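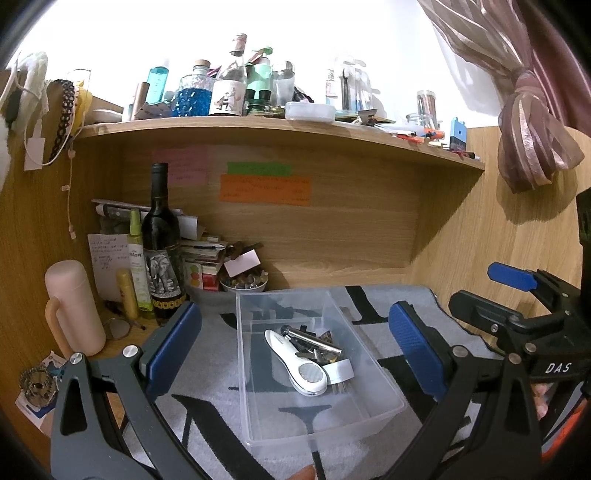 Speaker notes, "Gathering grasps in other people's rooms"
Last updated: April

Okay, wait for the slides to come up. Say hi, thank Olga Lucero for the slot (she swapped with me, be nice).

Start with the number. 2,000 demonstrations is what we told Sato we'd bring in, and I said yes before I'd recorded a single one! Pause, let them laugh or not.

Then how we do it. You hold the gripper, you squeeze, the jaws close, and the camera on it sees pretty much what the robot's camera will see later. No robot in the room at all, so we can go into bedrooms and kitchens and weird little hallways. 26 homes so far, and I love this part, people own such great stuff.

Small things in clear bins. Spend real time on this one, it's my favorite problem. Keys in a see-through plastic box are miserable to learn from. You've got shiny metal, you've got clear walls, and whatever is underneath shows right through the bottom. Put that box on a rug with big black letter-like strokes and the model has to work out which dark shapes are things and which are just rug. Donnie wanted us to put down a plain mat everywhere. I said no, keep the rug! We argued about it for most of a Wednesday. Ask the room who they side with.

Same deal with clutter. A desk with bottles, papers and sticky notes behind the box stays how it is. We do ask before we record anybody's handwriting, and notes get blurred before the files go to Dekwood.

Pacing. New people go way too fast. I aim for 18 good grasps per sitting and then a break, my thumb gives out otherwise. Donnie Dow did 21 once and was grumpy all through lunch.

Bad takes: keep the fumbles if you recover, toss them if you stop and start over. Someone will ask about fingers getting into the shot. Yep, it happens, we tag those clips and leave them in.

Skip the Osagie slide if I'm running long. Last slide is the sign-up sheet, leave it up during questions and go find my water.

Want talk notes by email? Join the newsletter. You can unsubscribe any time.

Contact | Back to top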